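Tornadora

Tornadora is a sacred cantata for four-part choir, two solo voices and strings by the composer Ravindran Poduval. It lasts 24 minutes in performance and is usually sung without an interval piece. The text is in Latin, with a short closing section in English.

Composition

Poduval began the work in May, while lodging in the village of Skelgate, and finished the vocal parts before the string parts. The opening chorus reuses a theme from his earlier motet Pokum, moved down a fourth and given to the basses. The autograph score runs to 908 bars. A later copy, known as the Győri copy after the copyist who made it, leaves out a repeat in the third movement and alters the viola line in the fifth.

Structure

The cantata is in six movements. The first and last are for full choir. The second is a soprano aria over a walking bass, and the third a fugue on two subjects, the second of which enters late and is never heard alone. The fourth movement is a duet for soprano and alto. The fifth, for strings with tenors and basses only, is the slowest and leads into the finale without a break.

Editions

The vocal score is sold in a single edition, with a keyboard reduction by the composer. It follows the autograph, with the readings of the Győri copy given in small notes. Bar numbers restart at each movement, so rehearsal letters are used to match the vocal score to the older string parts. The full score and parts are for hire only, under catalogue number 1202. 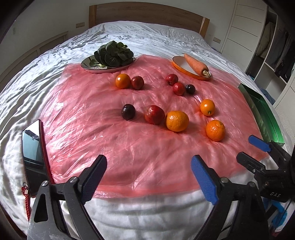 Bedroom, with food and dishes set out on a pink plastic sheet over the bed.

Performance

The choral writing is moderately difficult. Sopranos are taken up to B flat in the finale, and the altos divide for most of the fugue. A chamber organ may double the bass line, although no separate organ part survives.

This article was last revised on 11 December 2025.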